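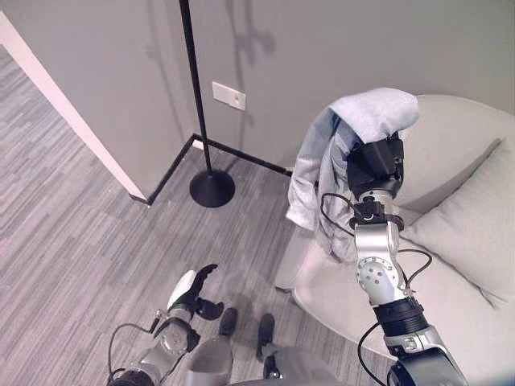

Visita ao laboratório da Vitska em Bresine

Fomos a Bresine numa terça-feira, de comboio, com mudança em Simões. O edifício fica a dez minutos a pé da estação e por fora parece um armazém de mobiliário de escritório. A receção pede documento de identificação, entrega um cartão e manda esperar junto às máquinas de café. Éramos 8 visitantes, quase todos ligados a empresas de logística ou ao ensino técnico.

A Vitska não fabrica robôs. Compra-os, adapta-os e usa-os para recolher demonstrações, que depois servem para treinar um modelo de controlo. O projeto chama-se Arkilia e trata só de tarefas domésticas: arrumar, dobrar, pendurar, levar objetos de uma divisão para outra. A equipa explicou que a parte do tecido é a mais demorada. Uma caneca tem sempre a mesma forma, uma toalha não.

A primeira parte da visita foi uma apresentação de meia hora, com demasiados diapositivos. Retive o essencial. Cada demonstração é um episódio: um operador conduz os braços do robô à distância, executa a tarefa do princípio ao fim e carrega num pedal para fechar o registo. Ficam gravadas as imagens da câmara da cabeça, as posições das juntas e a abertura das garras. A seguir, outra pessoa revê o episódio e aceita-o ou rejeita-o. À data da visita, o conjunto das toalhas tinha 2.537 episódios aceites.

Depois passámos às salas. São quatro, montadas como divisões de uma casa, e só duas estavam a funcionar. Vimos a tarefa da toalha na sala de estar, que tem alcatifa cinzenta às riscas, um cadeirão estofado cinzento-claro com uma almofada e um candeeiro de pé preto no canto. A toalha é de um azul-acinzentado pálido. A garra do braço direito segura-a por cima do encosto e o tecido cai em dobras pelo lado do cadeirão. O encosto é curvo e arredondado, e segundo o operador isso obriga a escolher bem o ponto de apoio. O braço esquerdo acaba numa mão com dedos, preta e branca, diferente da garra do direito.

Perguntámos porque não se limitavam a repetir o mesmo gesto muitas vezes. A resposta foi que um modelo treinado assim falha logo que alguém mexe no cadeirão. Por isso mudam a posição do móvel entre séries, trocam a toalha e alteram a luz. Também guardam episódios em que o operador falha a primeira tentativa e corrige - esses são marcados à parte e, pelo que nos disseram, são dos mais úteis.

O ritmo é mais lento do que eu esperava. Os operadores trabalham em turnos de 4 horas, com pausas, e queixam-se sobretudo dos ombros. Entre episódios alguém entra na sala, repõe tudo e sai. Grande parte do tempo vai para isto, e ninguém nos soube dizer como o reduzir.

No fim houve perguntas. Interessava-me saber se os dados vão ser abertos. Está prevista a publicação de uma parte, sem prazo. Sobre custos não quiseram falar.

Para quem quiser ir: as visitas são mensais e marcam-se por correio eletrónico. Não há estacionamento para visitantes e não se pode fotografar a sala de revisão. O café da receção é pago, só com moedas. O último comboio direto para Simões sai às 18h40.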